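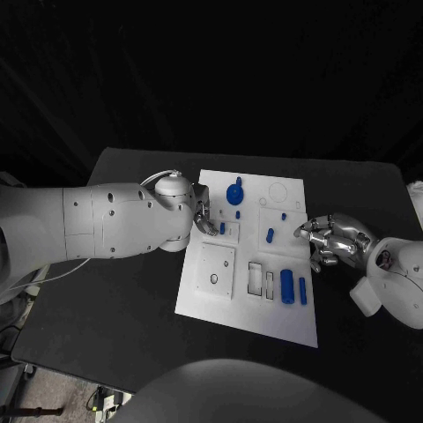
3. The board and its parts

3.1 Starting point

The earlier Jatoi layout used a tray with a recess for every part. The recesses were deep, and a part released half in and half out would usually drop the rest of the way by itself. That made the tray pleasant to use and poor for our purpose. A careless placement and a careful one left the part in the same spot, and the only thing left to measure was time.

The Ranomar board was drawn up to replace it. It is a flat white rectangular sheet. Some of the places on it are only printed, as outlines, and others are raised by means of small white plates fixed to the sheet. The movable parts are blue. Figure 3 shows the board on the black table we used throughout. We chose a dark table because an early trial on a pale bench made the corners of the sheet hard to find in the recordings, and we needed the corners to work out where each part had ended up.

3.2 Printed outlines

A printed outline gives no help to a part that is put down in the wrong place. It has no edge to push against and nothing to fall into. If the part is released off center it stays off center, and the amount can be read from an overhead recording.

The outlines differ in size and shape. To the right of the disc in Figure 3 there is a large circle. A smaller circle sits to its lower left, and a very small rectangle is printed to its right, close to the edge of the board. We kept the difference between the two circles large on purpose. In a first version they were close in size, and people spent time deciding which was which. That is a question about reading a drawing, and we wanted to keep it apart from the question of how well a part is put down.

The small rectangle near the edge was the subject of some disagreement among us. One view was that an outline so close to the border would be read together with the border, so that people would line a part up with the side of the sheet and ignore the printed shape. The other view was that real work surfaces have marks near their edges and the board should too. We left it in. Results for it are reported separately in Section 5 and are not pooled with the circles.

The outlines are line only. We tried solid fills and gave them up after a few sessions, as a filled shape is hidden almost at once when a part comes down over it. With a line, a sliver of the shape remains in sight a little longer.

3.3 Raised plates

The raised plates serve a different end. A part resting on a plate stands slightly above the sheet, and it has to be lifted clear of the plate before it is moved sideways. In Figure 3 a short blue cylindrical peg is on one of these plates. A second small blue peg is on the board just below the disc.

Having both kinds of place on one sheet means that a single session includes starts from two heights. On the Jatoi tray every part began below the surface and every movement started with the same upward pull. People fell into a rhythm quickly and their times became very even, which told us more about the rhythm than about the parts. With the present board the rhythm is broken up, and times vary more from one part to the next.

The plates are white like the sheet. We considered a gray or a pale yellow, which would have made them stand out. We decided against color because the blue of the parts was meant to be the only color on the board, and a colored plate would have drawn attention before the part had been looked at. The cost is that a plate can be hard to tell from the sheet when the light comes straight down. A lamp set to one side fixes this, and the small shadow beside each plate is then enough.

3.4 Parts

Two kinds of part matter most for the results in this paper. The first is the disc. It has an upright peg rising from its top, and this peg gives an obvious place to take hold. Most people do so, although a few in the pilot took the disc by its rim. Both are allowed. Taking it by the peg leaves the view of the rim open, and it is the rim that has to be lined up with a printed circle. Taking it by the rim covers part of the edge that matters.

The second kind is the small peg. It is the part that gave the most trouble in use. It tips over easily if it is touched near the top, and once it has tipped it can roll. In the first week of the pilot we let people set a fallen peg upright and carry on. This made the timings hard to interpret, and afterward a fallen peg ended the placement and was logged as such. We did not make the pegs wider. A wider peg would have been easier to stand up but would also have sat closer in size to the disc, and the contrast between a part that is steady by itself and one that is not was something we wanted to keep.

All parts are the same blue. Nothing about the color tells a person where a part belongs. That information is on a printed card, which is shown before each session and then taken away. Three cards were prepared, and they pair the parts with places in different ways. A person who has learned one card gains little from it when given another.

3.5 Laying out the board

At the start of a session the board is set at a slight angle to the table. We began with the board squared up to the table edge and found that people used the table edge as a guide, in the same way that a person hanging a picture uses the line of the ceiling. With the board turned a little, the table edge is no use and the outlines have to be looked at directly. The angle was not kept exact from one session to the next. The position of the four corners was recorded each time, and all distances in this paper are given relative to the board.

The parts are then put in their starting places, following a list. The order of the list does not matter except that the small pegs go on last – they are the ones most easily knocked by a sleeve. Anyone laying out the board checks it against the list a second time before the card is shown. We added this second check after finding two early sessions in which a peg had been put on the wrong plate. Those sessions were dropped.

Between sessions the sheet is wiped with a dry cloth. We stopped using a damp one when the line of the larger circle began to fade. A faded line was replaced by swapping the whole sheet, and no outline was touched up by hand.

3.6 Pilot with the board

The pilot was run in Nakham in May with 20 adults, none of whom had used the Jatoi tray. Each person worked through the cards in a fixed order, seated, with the board in easy reach. They were told to work at a pace they could keep up and were not told that position would be measured. In total 833 placements were recorded. Of these, 657 ended with the part touching or covering its assigned outline or resting fully on its assigned plate. The remaining placements include fallen pegs, parts put on the wrong place, and parts that came to rest beside the right place without touching it.

The longest session took 235 seconds from the removal of the card to the release of the last part. That session had no fallen pegs. The person went back twice to move the disc after having let go of it, which the rules of the pilot allowed. We changed this afterward, and in the main study the first release counts.

Two observations from the pilot shaped the final board. People were more careful with the outlines than with the plates. Several said afterward that a plate felt like a place where a part would be held, although the plates have no rim and hold nothing. Parts put on plates were released sooner and were more often off center. We had expected the opposite, and had at one point planned to leave the plates out of the position measurements. They are now measured in the same way as the outlines.

The other observation concerns spacing. Where two places lie near each other, the order of the card makes a difference. A disc that has already been put down stands in the way of a hand reaching past it to a small peg, and the upright peg on the disc makes this worse. We did not remove the effect. We recorded the order for every session and used it as a factor in the analysis, and the three cards were rewritten so that the disc came first on one, in the middle on another, and last on the third.

3.7 Limits of the board

The board holds a small set of places and only simple shapes. It has no parts that fasten, turn or lock, and results from it should not be read as saying anything about those actions. It also leaves out weight as a question. The parts are light enough that none of the pilot group mentioned it.

Copies of the sheet were made for us by Floleck from our drawing. The copies agree closely in the printed outlines and less closely in the position of the raised plates, which are fixed on by hand. We measured the plates on each sheet before use and list the values in the appendix. Readers who make their own copy should do the same – the differences are small, but they are larger than some of the effects reported in Section 5.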